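Nevley Target Shooting Club
Minutes of the meeting held 4/2/26
In the chair: Pacita Barredo

1. Previous minutes
Agreed, after the word "ammunition" was spelt correctly in both places.

2. Club ammunition
The .22 order from Tredinex arrived one box short of what we paid for. Tredinex say the missing box was sent. Chair to write again, less politely. Members are reminded that club rounds are for use on the club range and that the signing-out book is not decorative.
A proposal to try 200 rounds of the Harkero subsonic before buying 1000 was carried. Two members wished it noted that their groups were fine with the old stuff. Their targets were not available for inspection.

3. Scoring computer
Still out of action. Lane 13 continues to be scored by eye, and the scores have gone up.
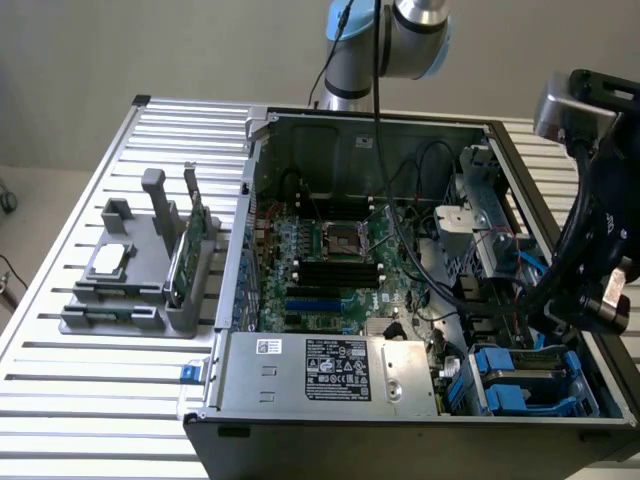

The computer tower, open and on its side.

Chair to get a price for a replacement before the next meeting.

4. Range times
The Unnithan Cup will be shot in September. Practice details will be cut to 45 minutes from now on, including the talking.

5. Brass
The bucket by the door is for spent cases only – live rounds and misfires go to the range officer, and apple cores go home with their owners.

6. Any other business
The kettle. Discussion was lengthy and is not recorded.

Meeting closed when the heating went off.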